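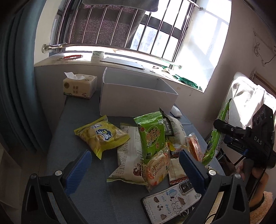 Trulter open day in Sodport – anybody else go?

Robots & Automation > Shows, Visits and Demos

brey_51
Posted April 6, 2018
Went to the Trulter open day because my boss forwarded the invite and I had a free afternoon. I run packing for a small snack distributor, so "automated packing of mixed goods" in the subject line got my attention. I was hoping to see a robot pack mixed goods.

What I saw was people with grippers in their hands. You hold the thing by a handle, it has two fingers with blue ridged pads, and you pick up bags of chips and put them in a box. The system is called Drernarent. The robot part was a video on a laptop in the other room, and the video was sped up. I asked how much and the guy said he'd have to check.

Am I being unfair? I drove 185 miles round trip for this.
Blandine

palletjack
Unfair, a little. The hand-held stuff is how they collect the training data. The arm comes later. Did you get to try it?

brey_51
Yes, for maybe ten minutes. It's awkward. A chip bag has no good place to grab it. If you go for the crimped end it swings, and if you go for the middle you can hear the chips going. My packers would do the whole table before I got one bag lined up.

And sure, the arm comes later. The invite said "see automated packing in action."

avasiliu
I was there in the morning. I thought it was the best demo I've been to in years, so I guess we disagree! No stage, no music, no guy with a headset. They put a heap of real snacks on a table by the window, an open white box behind it, and let you have a go. The blinds-down, perfect-lighting, one-red-cube kind of demo tells you nothing. With this one you had daylight coming straight in, shiny wrappers, clear wrappers, bags half under other bags. That's what packing looks like.

Also the laptop video had the speed written in the corner. It was small but it was there.
Alina

brey_51
Small is right, I missed it. OK, I take back half a point.

The heap was fair, I'll give them that. There was a cracker pack in a clear wrapper and one of those reddish cakes in the middle of everything, and those are exactly the items we get returns on. Crushed cracker, crushed cake. So I asked what happens when the robot squeezes too hard and got a long answer about the pads being soft. The pads being soft is not the same as the cake being whole.

GrumpyIntegrator
Been doing this a long time. Things to ask at any open day:

How many picks between a person stepping in?
What happens when it drops one?
Who puts the empty box there?
Who takes the full one away?

If they can't tell you the first number they either don't have it or don't like it.

brey_51
I asked the first one. "It depends on the item mix." I said fine, this item mix, the one on this table. He said they had collected 3,000 demonstrations and the success rate was improving. Improving from what?

deniz_p
3,000 what though? 3,000 bags picked up, or 3,000 times somebody cleared the pile? Big difference.

brey_51
I didn't think to ask. I'm annoyed at myself now.

avasiliu
Single picks. I did ask. Sihan Zou (the one running the table, if you were there in the morning) told me that each time you pick one thing up and put it down it counts as one. She was pretty straight about it. She also said there's a lot they throw out, because people fumble or change their minds halfway.

deniz_p
OK so that's not many at all. Thanks for checking.
– Perihan

palletjack
Depends what it's for. If it's for chip bags on one table, could be plenty. If it's for "mixed goods" then no.

GrumpyIntegrator
"Mixed goods" in a brochure covers everything from a chip bag to a car battery.

soylu_a
Can I ask something that bothered me about the setup? There was a phone lying right in front of the pile, in a white case with cartoon dogs and "HOT puppy" on it. Computer mouse next to the box. Pack of tissues on the other side. Is the system supposed to know those don't go in? Or did they just not clear the table?

avasiliu
I figured they were part of it. Stuff that's on the table and doesn't get packed.

soylu_a
Did anyone say that, or are we being generous?

avasiliu
Nobody said it. I'm being generous.

brey_51
Ha. I'd want that answered before I let one near my line. Last October a box cutter went out in a customer's carton, and that was with people who know what a box cutter is.

Serious point though, Aslı. If all the examples have a phone sitting there and it's always left alone, does the thing learn "leave the phone" or does it learn "there's a phone at the front"? Somebody here must know.

palletjack
Could be either. You'd have to move it around, swap it for other stuff, take it away sometimes. You can't tell from watching one afternoon.

GrumpyIntegrator
And that's my trouble with the whole open day format. You can't tell anything from one afternoon. You can tell whether the coffee is good.

brey_51
Coffee was from Ağca across the street and it was very good. Best part of the visit.

soylu_a
Agree about Ağca.

deniz_p
What about the cameras? I heard there are several on each gripper. We looked at something like this at work and the legal people got nervous about faces and screens.

avasiliu
The second one, the one with DAS printed on the body, has multiple lenses on a flat black face. There was a cable coming off it too, so mind your feet. I asked about faces and they said they blur them afterward. I didn't see that done, so take it for what it is.

deniz_p
"Afterward" is doing a lot of work there but OK.

brey_51
So here's where I am. They want $100 a head for a follow-up workshop where you bring your own products and record a session with them. My boss likes the idea. I think we'd be paying to make their data for them.

palletjack
You would be. You'd also find out if it can handle your stuff, for less than the cost of your gas and your afternoon.

GrumpyIntegrator
Don't pay to supply training data. Get it waived or get a copy of everything you record. In writing.

avasiliu
I signed up for it! But I didn't know about keeping a copy, so I'm going to email them and ask. We do gift boxes, so paper wrap, clear wrap, bags with nothing stiff in them. If it can't do those I'd like to find out early.

brey_51
Would you post how it goes? Real numbers please, picks and drops, at real speed. I'll hold my boss off until then. And bring something that crumbles.

avasiliu
Will do. I have a shortbread that falls apart if you look at it.

soylu_a
Ask them about the phone too.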